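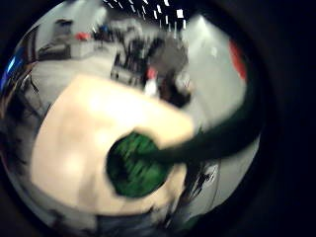
A hand closes on a round green object.

Londlow College opens applications for Uchida language bursaries

Londlow College has opened applications for the Uchida Bursaries, a new scheme to help students meet the cost of a term of language study abroad. The bursaries will be offered to students of Japanese, Portuguese and Arabic who have completed at least two years of study at the college.

Each successful applicant will receive £2,000 towards travel, accommodation and host institution fees. A further grant of £600 will be open to students from lower-income households, to be spent on passports, visas, insurance and other costs that fall due before departure. Neither award has to be repaid.

The scheme is paid for by the Uchida Trust, which has supported evening language classes at the college's Stanham campus for several years. It replaces the former Travel Fund, under which students could claim expenses only after their return.

Binta Oyewole, Head of Modern Languages at Londlow College, said: "A term abroad makes a great difference to a student's confidence in speaking, but the bills arrive early. Under the old fund we saw able students turn down places they had already been offered. We are grateful to the Trust for agreeing that the money should be paid before travel."

Applicants must hold a pass at intermediate level or above in their chosen language and have a good record of attendance. They will be asked to submit a personal statement of no more than 600 words, together with a reference from a language tutor. Shortlisted students will attend a short interview, part of which will be held in the language they wish to study. Previous travel abroad will not be taken into account.

Students who receive a bursary will complete an online preparation course supplied by Presora, the college's language learning partner. The course covers everyday conversation, housing and health care — it may be taken at any time before departure and requires no payment from the student.

Applications close at 5pm on the last working day of July. Forms are available from the Modern Languages office and from the student services desk at Stanham. Late applications will be considered only where places remain.

Notes to editors

Londlow College teaches language courses for school leavers and adults. There are 275 students currently enrolled on its modern language programmes.

Interviews with Binta Oyewole may be arranged through the college press office.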